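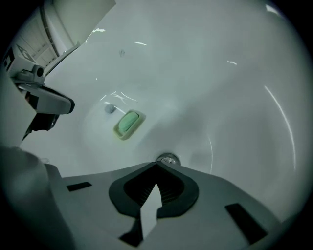
2 min read · 4 replies

Rules for gripper work in bathrooms
Monday, January 20, 2020

siebe_leemans wrote:
We are writing the house rules for hand-held gripper sessions at Govent. My proposal: soap stays in its dish before each take, and the pads are wiped after every 16 takes. Soap film on ribbed pads changes the grip — I have seen this many times in our logs.

udwood_k wrote:
16 is too many. We wipe after each take that touches soap. And please write a rule for the drain, small parts go down there very quickly.

Tomomi Tsuji wrote:
I do not agree with wiping every time. At Minami we recorded 300 takes in one bath and the wiping cost us half a day. Better to check the pads by eye and write it in the sheet.

udwood_k wrote:
By eye is not a rule. Two persons will see two different things.

siebe_leemans wrote:
Fair point. I will put "wipe after soap contact" and keep the sheet also. Does somebody have a rule for glare on white enamel? Ours says only "avoid".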